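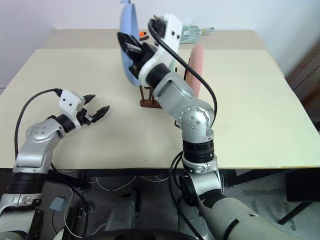 Plates up on edge in the little dark rack, the blue one to the left of the pink.

The rack question, and other news from the sink

Item one this issue is the dish rack, because more of you wrote in about the dish rack than about the roof, the parking or the rate increase combined. I have learned something about our membership and I'm still deciding how I feel about it.

For those who missed the July issue, the shared kitchen at Brokiswood used to have a wire drainer the size of a small car. It held everything. It held everything for weeks. Plates went in clean and came out only when somebody needed that plate in particular, so the drainer turned into a cupboard with no doors and a puddle under it. On 8/7/25 the house meeting voted to retire it, and what we have now is a small rack in dark brown, thin posts on a little base, sitting at the back of the cream table by the wall. It takes plates. It doesn't take your stockpot, your blender jug or the casserole dish that has been soaking since the spring potluck.

Reaction has been mixed. One member called it "a toast rack with ambitions." Another asked if it was a sample and when the real one was coming. Obsa Woldegiorgis, who chose it, would like it known that she measured the table twice, that it cost less than the last plumber's visit, and that she is not taking further questions in the stairwell.

I have come around to it myself. A plate stood on edge drains in the time it takes to make tea, and you can see at a glance which ones are there. The blue, the pink and the pale green have all been using it this month and look pretty smart doing so. I say this as someone who argued for keeping the wire drainer and lost.

How to use it, since I was asked to print this and have run out of ways to put it off:

Rinse the plate properly first. The rack dries plates. It has no opinion about egg.

Put it in on edge, between the posts, with the heavier plates toward the middle. The rack is light and will tip if you load one end with the big stoneware from Lemma. (We have lost one of those already. There were witnesses.)

One plate to a gap. Two will go in if you push, and then neither one dries and the next person has to pry them apart with a butter knife.

Take your dry plates out before you go to bed. They live on the open shelf to the left of the stove, where they lived before the wire drainer came into our lives.

Wooden spoons go in the crock. Knives go in the block. Mugs go on the hooks, and if the hooks are full then there are too many mugs, which I will come to.

On bottles: glass bottles that have been rinsed for recycling should go in the bin under the window. Laying one down behind the plates is a holding pattern, and I have done it too, usually with every intention of coming back. The greenish ones seem especially good at getting comfortable back there. Please walk them the extra few steps.

On mugs: we own 50. There are 16 hooks. I'm told most of the surplus came from the Novton trade fair, where they were free, and it shows. A box will be out by the back door until the end of August. Take what you like and leave the rest to be donated. If a mug has sentimental value, put your name on the bottom in marker and keep it in your own room. Anyone caught adding mugs to the box will be asked to take 2 home.

On the table itself: several people have asked if it can be kept clear for meals now that the drainer is gone. Yes, please. A pale top shows every ring and every splash of turmeric, and it has been nice to see so much of it lately. Wipe it down with the damp cloth and plain dish soap. Please don't use the blue scrubber, which took the finish off the old one and then had the nerve to look brand new afterward.

There is also the matter of the towel. When the wire drainer left, its tray left with it, and for the first week everyone put a folded dish towel under the rack to catch drips. Good idea. It was the same towel all week. Bad idea. Clean ones are in the second drawer, used ones go in the hamper in the laundry room, and the changeover should happen daily, or sooner if the towel has begun to smell like a pond.

A few replies to letters, in the order I found them on the fridge:

To the person who asked if we can get a second small rack for bowls: it's on the list for the next meeting. Wurkel, the secondhand place by the bus stop, had 3 in the window last time I went by, and one of them was an acceptable color.

To the person who asked what happened to the old drainer: it's in the basement, behind the bicycles. It is holding paint cans and, I have to say, it's very good at it.

To the person in 901 who wrote two pages, both sides, on the correct angle for drying a dinner plate: thank you. I read all of it. I have moved my plates.

To the person who simply wrote "WHY": see above.

The next kitchen cleanup is the last week of August. Bring gloves if you have them, and claim your casserole dish before then. It has been soaking long enough that I no longer remember what color it is, and I would prefer to find out from its owner. The sign-up sheet is on the fridge, under the magnet shaped like a trout.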